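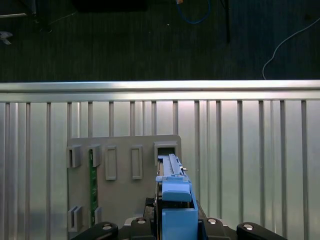
A blue module lined up with the rightmost slot on the plate.

Blue Modules and the Wall Plate: Frequently Asked Questions

We wrote this page after answering the same handful of emails over and over. If your question is here, you have saved us both some typing. If it isn't, the address is at the bottom of your packing slip, under the part everyone throws away.

What am I looking at?

A Hillent slide-in module: blue plastic housing, grey metal rail, blue latch handle near the middle. It goes into a slot on the flat grey mounting plate, and the plate goes on the wall panel. The wall panel is ribbed aluminum and goes on whatever you have decided is a wall.

Which end goes in first?

The rail end. The boxy end stays out, where you can get hold of it. We get this one more often than you'd think, usually from people who have already tried the boxy end.

Is there a right way up?

Yes. The Hillent rail has a narrow raised ridge, and a module turned the wrong way will stop after the tip. Take it out, turn it over, try again. Please don't lean on it. The modules survive being leaned on better than the slots do, and the slots are part of the plate, and the plate is the expensive bit.

Mine went in partway and stopped. Is it broken?

Probably not. Check these before writing to us:

Is the tip of the rail square to the opening? A slight angle at the start becomes a real argument by the halfway point.
Is the latch handle free to move? Fingers, gloves and sleeves all get in its way.
Is there something in the slot already? One customer in Wiltwood found a folded receipt in there. It was ours.

What does the latch handle do?

It holds the module in place once it's home, and it gives you something to pull when you want it out again. Don't carry a module around by the latch. It looks like a carrying handle, and we have had words with the people who designed it.

There's a small silver pin sticking out of the side of my rail. Can I remove it?

Not every rail has quite the same hardware, so look at the sheet that came with yours before you go at anything with pliers. If the sheet doesn't mention it, leave it alone and send us a picture.

Does it matter which slot I use?

Not to the module. It may matter to you in six months, when you're trying to remember what you put where. The El Fassi workshop labels its slots from the left with masking tape and a marker, and we have yet to come up with anything better.

How many modules come in a set?

The starter set has 2, and the standard set has 3. There is no deluxe set. There was a plan for one, and there was a brochure, and that's as far as it got.

How much is the whole thing?

The plate, the wall panel and a standard set together come to $2,990. Shipping is extra. Assembly is you.

Can I mount the plate straight on drywall?

No. It needs the ribbed aluminum panel behind it. The plate is flat and drywall only claims to be.

Will Zurton modules fit?

They will go in, which is a different question. The Zurton rail is a touch narrower, so the module sits loose and the latch never really catches. We can't cover damage from mixing the two, and yes, we can tell.

What about the floor underneath?

Carpet is fine, including the dark grey kind that comes with so many rented units. Do move your cables out of the spot where you plan to stand. You'll be looking at the slot and not at your feet.

How should I clean the housing?

Damp cloth, mild soap. The sky-blue plastic shows greasy thumbprints very nicely, so wipe the top of the latch while you're at it. Keep oil and spray polish away from the rail, or the next module you slide in will arrive faster than you planned.

Can I return it?

Within 30 days, in the original box. If the original box is now a cat's house, write to us and we'll send a flat one for the cost of postage.

Do you sell the modules in other colors?

Blue. We do get asked for black, mostly in October.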